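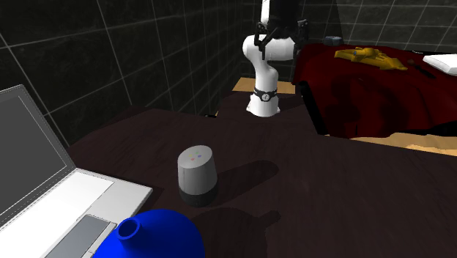 Dark wood-grain tabletop (computer rendering).

PRUTACH LAUNCHES LEMA, A TABLE WAX FOR PEOPLE WHO HAVE STOPPED USING COASTERS

Prutach, the furniture care company based in Flosasberg, will start selling Lema in April. It is a hard wax for dark wooden tables, and the company's first new product since a leather cream that customers mostly bought by mistake.

Lema goes on with a cotton cloth, is left overnight and is buffed in the morning. It is meant for tables that see daily use, including breakfast, homework, tax returns and the repair of small bicycles. It does not smell of lemons. Prutach tried lemons at an early stage and found that testers kept going into the kitchen to see who was cleaning.

The launch follows a survey of 2000 households carried out by Prutach last winter. Asked whether they owned coasters, 700 said they did and could not say where they were. A further 227 said they knew exactly where their coasters were, and that they were being saved for visitors. The most common mark on a dark table was the white ring left by a hot mug, followed by a scratch that everyone in the household put down to someone else in the household.

"We used to print advice on the tin telling people to wipe up spills at once," said Léonie Pichon, head of product at Prutach. "We got letters about it. They were polite letters, but they asked whether we had ever met a family. So the advice has gone and we have made a tougher wax."

Pichon's team spent two years on the recipe. Test panels were left in the company canteen, where staff were asked to treat them normally. One panel was returned with a chess board drawn on it in biro. The wax survived, and the game was finished at lunch.

Dark tables were chosen for the first version after a good deal of discussion in Flosasberg. Pale wood hides dust and shows red wine. Dark wood does the opposite and adds fingerprints. Most ordinary waxes dry to a faint haze, which passes unnoticed on pine but on a nearly black table looks like weather. Lema is tinted brown to avoid this, and will therefore also tint a cream carpet. Customers are asked to put newspaper down.

Each tin comes with a folded sheet of instructions written by Kawaguchi, a small design studio that was asked to keep the text under one page and sent back half a page. Prutach has added a paragraph on opening the tin.

Lema will be sold in 2 sizes. The small tin will do a kitchen table with some left over for a chair. The large tin is intended for people with a dining room, or with plans. Both will be stocked by hardware shops and furniture dealers, and can be ordered direct from Prutach by post.

A version for pale wood is in development. The canteen has been told.

ENDS

Notes to editors

Prutach makes waxes, oils and creams for household furniture. All of its products are mixed and packed in Flosasberg.

Sample tins are available to journalists who own a table. Interviews with Léonie Pichon can be arranged through the Prutach press office, mornings preferred.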